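Back on the small pitch

Last updated: 4th March

So the fixtures came out last night and I have already worked out which matches I'm going to be moaning about. We're in the second group of the works sevens this year, along with Plakwood, Durrani and a side from Ponen that I know nothing at all about except that they play in orange and bring their own water bottles in a crate.

If you're new to this blog, I play left back (sort of) for the Zimero team. Sevens doesn't really have a left back, but I stand on the left and I'm usually at the back, so that's what I tell people. I've been doing it for 13 years now and my knees would like a word with me about it.

Last July we went out in the group stage on goal difference, which still stings. We'd drawn with Durrani in the opening match, beaten a very young accounts team, and then lost to Plakwood by 2 goals when one would have seen us through. I've gone over that second goal in my head more times than I've gone over anything at work. I was on the halfway line. I had no business being on the halfway line!

This time we've been a bit more organised. There's a proper training night, everyone has paid up before the first match, and we've got a keeper who wants to be a keeper. Up to now it's been whoever lost the argument in the car park. The kit money came to 900 in the end, a bit steep, but the old shirts had gone see-through at the shoulders and it was time. 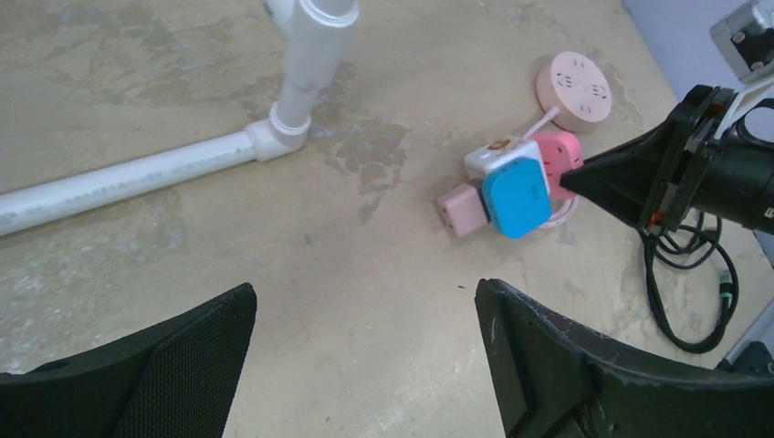 White pipe and a round pink power strip on the worktop.

The format has changed a little too. Halves are a touch shorter and you can roll your subs on and off as you like, so a big squad suddenly matters. That suits Plakwood down to the ground because they seem to employ half the town. We've got ten if everybody turns up and seven if there's anything good on telly.

The prize for the winners is 3,000 towards a charity of their choice, and I'd love us to get near it - but I'd settle for getting out of the group. My guess is that Durrani go through first and we scrap it out with Plakwood again. Ponen could be brilliant for all I know.

First match is against Durrani, early kick-off, on the far pitch with the slope. I need new studs before then and I still can't find my left shin pad.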